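Birnham school board forum thread. I'm in row 3, laptop at 2 percent so this is from my phone, sorry in advance for spelling

1/ Two seats open, three people running. Dilek Tuncer (incumbent), Gert Motaung, Oratile Mahlangu. Kazuhiro Shimada moderating. Started late, mic trouble

2/ Openers. Tuncer: keep the Circombe Road campus open, finish the roof work, "no surprises." Motaung: wants the whole budget posted line by line. Mahlangu: late buses. Said late buses four times in two minutes, good for her

3/ First real question is the bus contract. Tiven has had it six years and it's up in June. Tuncer says rebid it. Motaung says rebid it. Mahlangu says rebid it but put arrival times in the contract w/ penalties. Applause, mostly from the back

4/ Motaung asked if he'd raise the levy. Long answer. No yes in it, no no in it either. Shimada asked again. "I'd have to see the numbers." The numbers have been on the district site since the start of January

5/ Career and tech wing now. Tuncer wants it open to ninth graders, currently it's juniors and seniors only. Mahlangu agrees. Motaung worried about staffing — fair, they've been short a teacher since fall 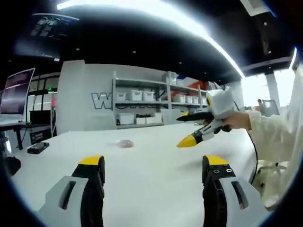

6/ Circombe Road. This is what people came for. Enrollment is down, district floated closing it last spring then backed off. Tuncer flat no on closing. Mahlangu no "for this term." Motaung wants a study first. Some groans. A woman behind me said "another study" pretty loud

7/ Sibel Akbulut from the parents group got the open mic. Says the last study cost $3000 and sat in a drawer. Wants each of them to say they've read it. Tuncer has. Mahlangu has. Motaung read "the summary"

8/ Lunch contract came up for maybe a minute. Güler, the bakery on Main, wants to supply bread, and the district's rules make small vendors carry the same insurance as the big ones. All three would look at it. Moving on apparantly

9/ Audience q on phones in class. All three for a ban during lessons, split on lunch. Mahlangu would let the high school decide for itself. Skipping the rest, they repeated themselves alot

10/ Closers. Tuncer went over time and Shimada cut her off, politely. Motaung thanked his wife and the custodians. Mahlangu: buses

11/ Fixing post 5, the wing is open to sophomores too, as of this year. Thx to the two people who messaged

12/ Next forum is at the library, same three, topic is just the levy. I'll be there if I can get a sitter. Heading out, parking lot is a mess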